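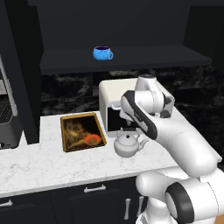

Posted by lalwood_manip_group
2020-07-09
Board: Simulation and Transfer

We are circulating a preliminary result from the Illuna kitchen suite and would welcome comment before the report is finalized. The question was whether randomizing the layout of a simulated kitchen during training improves grasp success in layouts the policy has not encountered. The render at the head of this post is one of the evaluation layouts, with the teapot as the target object and the white appliance directly behind it.

Two policies were trained on 300 demonstrations each. The first set used a single fixed layout. The second drew from 24 layouts in which counter finish, cabinet color and the position of secondary objects were varied. On held-out layouts, the fixed-layout policy completed 21 percent of trials and the randomized policy completed 34 percent. A trial was counted as complete when the target was lifted clear of the counter and held until the episode ended.

Comments on the evaluation protocol are particularly requested.

Reply from bruketthorpe_lab

Thank you for sharing this ahead of the report. Our concern is that the comparison changes two things at once. Counter finish and cabinet color are matters of appearance, while object position alters the geometry of the approach. A white teapot in front of a white appliance is a difficult case for segmentation, and a policy could fail there for reasons unrelated to layout. We would ask for the two factors to be reported separately.

Please also state whether the robot base was fixed across all layouts.

Reply from lalwood_manip_group

The base position was fixed relative to the counter in both conditions. It was not randomized.

With regard to the two factors, we accept that they are combined in the present design. An ablation was considered and deferred for reasons of compute. It will be listed as a limitation.

Reply from contact_model_user

I do not agree that a limitation paragraph is sufficient. If the report claims that layout diversity is the cause, the ablation is the main experiment and should be run first. The title should otherwise refer to scene variation in general.

I would also question the success criterion. Lifting a teapot by the lid knob would satisfy it for as long as the lid stays attached to the body in the asset. Is the lid a separate rigid body in Illuna?

Reply from thibodeaux_sim

On the last point, the lid is merged with the body in the current Illuna release. A version with separate parts is planned for November. Grasps on the knob are therefore counted as successes at present, and users should report contact location where possible.

I would take a milder view of the ablation. The result is useful as it stands to groups choosing how to spend a demonstration budget - they will vary appearance and placement together in practice.

Reply from bruketthorpe_lab

That may be so for practitioners, but the post asks about layouts. We maintain our request. We can offer compute for the appearance-only condition if the configuration files are made available.

Reply from lalwood_manip_group

The offer is accepted with thanks. Configuration files will be placed in the shared directory, together with the random seeds and the contact logs. We will re-score the existing trials with knob grasps excluded and post both figures in this thread. The working title will be changed to refer to scene variation until the additional condition has been completed.

Reply from contact_model_user

Agreed. Please include the per-layout results as well as the mean.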